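Maio, fim da tarde

Que dia bom! Acordei cedo, antes das 7, com aquela vontade rara de pôr a casa em ordem, e desta vez não a deixei fugir. Comecei pela mesa de madeira clara, que andava há semanas soterrada em cartas, catálogos da Lustach e os parafusos que o Hamish jura que ainda vai usar (não vai). Levou tudo sumiço para uma caixa debaixo da escada e fiquei ali parada a olhar para os veios da madeira, tão fininhos, todos na diagonal quando uma pessoa se senta no meu lugar. Tinha-me esquecido de como gosto desta mesa!

Depois foi papel de cozinha e mais papel de cozinha. A Dymphna telefonou a meio e ficámos quase uma hora à conversa, eu com o telefone preso no ombro. Ela acha que devíamos pintar a parede do fundo de verde. Eu achava que não, mas agora já não sei, um verde seco talvez, a puxar para a oliveira.
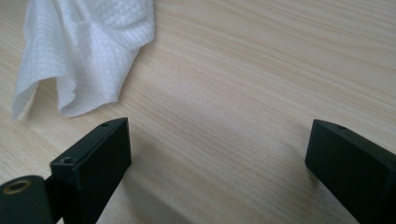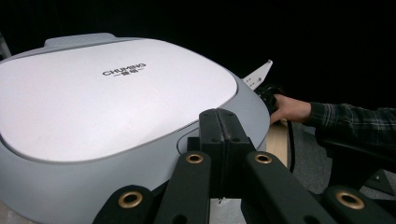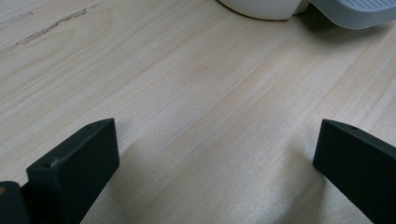
Quanto à fenda, decidi que fica. O Nikau ofereceu-se para lixar e envernizar tudo, tem uma cera qualquer da Sturau que diz ser milagrosa, mas eu passo o dedo por ali e gosto, é a cara da mesa. Comprei-a por 100 na loja de usados da Stubbs e viemos com ela às costas, três ruas a subir, a rir como tolos. Quem é que lixa uma coisa dessas?

O aparelho da CHUMING também vai ter lugar certo, finalmente. Experimentei-o ao lado da janela, depois perto da porta, e estou inclinada para o canto junto à tomada, assim o cabo preto não anda a atravessar a cozinha. É bonito, com aquela tampa branca de cantos redondos! Fica mesmo bem com a madeira clara.

Amanhã faltam as gavetas. A Kerttu vem jantar e traz a Jolene, que ainda não conhece a casa, e quero fazer a sopa de abóbora com gengibre e o pão de centeio, se o fermento colaborar. Somos 3 à mesa, 4 se o Hamish sair a horas. Falta comprar natas, velas e uma lâmpada para o corredor. E ligar à Dymphna por causa do verde.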